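# Sisach Bar Trail: Frequently Asked Questions

Last updated September 28, 2022 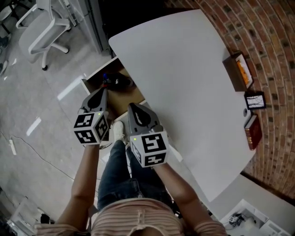 *At the desk, drawer open.*

The trail is a list of bars, taprooms and beer cafés in and near Sisach that people work through at their own pace. These are the questions that come in most often. If yours isn't answered, write to Nabil Kanaan at the address on your trail card.

## Getting started

**How many places are on the list?**

There are 59 on the current list. Last year's had a few more, but two closed and the Blomqvist brewery stopped opening its taproom to the public. We don't add replacements in the middle of a season.

**Do I have to sign up?**

No. You can download the list and go. You only need a trail card if you want your visits recorded and your name on the finishers' page.

**What does the card cost?**

The card is free at any bar on the list. If you want one mailed to you, send a stamped envelope. A lost card can be replaced, but we can't fill in the old stamps unless you have a photo of them.

**Is there an age limit?**

You have to meet the legal drinking age to order alcohol. There's no age limit for the trail itself, and a soft drink or a coffee counts the same as a beer. Several bars don't allow children after early evening, so call first if you're bringing any.

## Visits and stamps

**What counts as a visit?**

Go in, buy something to drink, and get your card stamped. Food alone also counts at the three places marked "K" on the list, where the kitchen is the main business. Standing outside a closed door doesn't count, even if you came by train.

**A bar was closed when the list said it would be open. What now?**

Tell us the date and the time you were there. We check with the owner and correct the hours. You'll still need to go back for the stamp. Many of the village bars close for two weeks at the end of summer, and the dates change every year.

**The bartender had never heard of the trail. Can I still get a stamp?**

Ask if there's a stamp behind the register or in the office. If it can't be found, have the bartender sign and date the square. Gareth Entwistle accepts signatures when he checks the cards.

**Can I do several in one day?**

Yes. The record is 16, set by a couple who used the bus all day and drank mostly half pours of Irnine pale. We'd suggest four or five. The bars in the center are within a short walk of each other, but the ones up the valley have a bus only once an hour, and the last one down leaves earlier than you'd expect.

**Can I count visits I made before I got the card?**

Only from the start of the current season, and only with a dated receipt.

## Finishing

**What happens when I complete the list?**

Mail the card in or leave it at the Jonia, the café across from the station. You get it back with a finisher's number and a glass. So far 326 people have finished since the trail began. Glasses are sent out twice a year, so there can be a long wait.

**Can I finish twice?**

Yes, on a new card. The second glass is the same as the first.

**How are the visits added up on the website?**

Gareth enters them by hand from the cards that come back. The total for this season is 3,704. Cards still in use aren't included, so the real number is higher.

## The list itself

**How are bars chosen?**

By members' votes in winter. A place needs at least one beer from an independent brewery on tap or in bottles, and it has to be open to people who walk in without a reservation. Hotel bars are allowed if they serve non-guests.

**Can I suggest a bar?**

Please do. Send the name, the address, what you drank and when you were there. One good paragraph is more useful to us than a star rating.

**Why was my favorite dropped?**

Usually it changed hands or changed its hours. We don't publish the votes for single bars and won't discuss them by email.

**Is there a printed map?**

There was one, and it's out of print. The new one should be ready before next season. Until then, use the list with the bus timetable. Stop names are given in the right-hand column.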